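Bowls First: A Morning with Jui-lin Yeh
6 Apr 2018

Jui-lin Yeh owns 112 bowls, and she will happily tell you which ones she could live without. "Four," she says, laughing. "Okay, maybe four. Ask me again tomorrow!"

She teaches the home cooking class at Cindley, where I joined her before the students came in. Her first lesson has no food in it at all. Everyone picks a bowl, holds it, stirs air in it, and then swaps with a neighbor. "People feel silly for a minute, and then they start having opinions," she says. "One person wants weight. Another wants a rim they can really grab."

Yeh grew up over her aunt's noodle shop, Tokari, where the dishes came back in tall piles all evening and it was her job to sort them. She still sorts when she's thinking. While we talked about dumpling dough she moved bowls from one shelf to the next and back again, and never lost her place in the story.

Steel is her favorite for mixing. "You can bang it, drop it, beat eggs in it at six in the morning – well, maybe not if you have a baby," she says. For eating, she wants ceramic every time. "Soup in a steel bowl burns my fingers. I love a plain white one. The scallions look so green!"

Her friend Bouchra Tazi, who bakes for the Plenell market, got her into nesting. "Bouchra has half my space and twice my stuff," Yeh says. "She stacks everything, so I went home and stacked everything too."
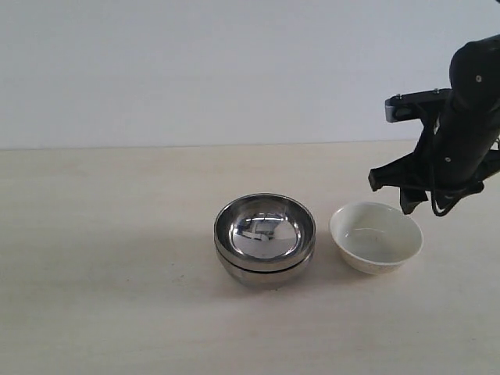

Two steel bowls, nested, with a white ceramic one beside them.

I asked what a beginner with one small shelf should buy. She was answering before I finished. "Two steel, one white. Cook for a month and see what you keep reaching for." Then she went off to find me the bowl she uses for rice, and came back with three.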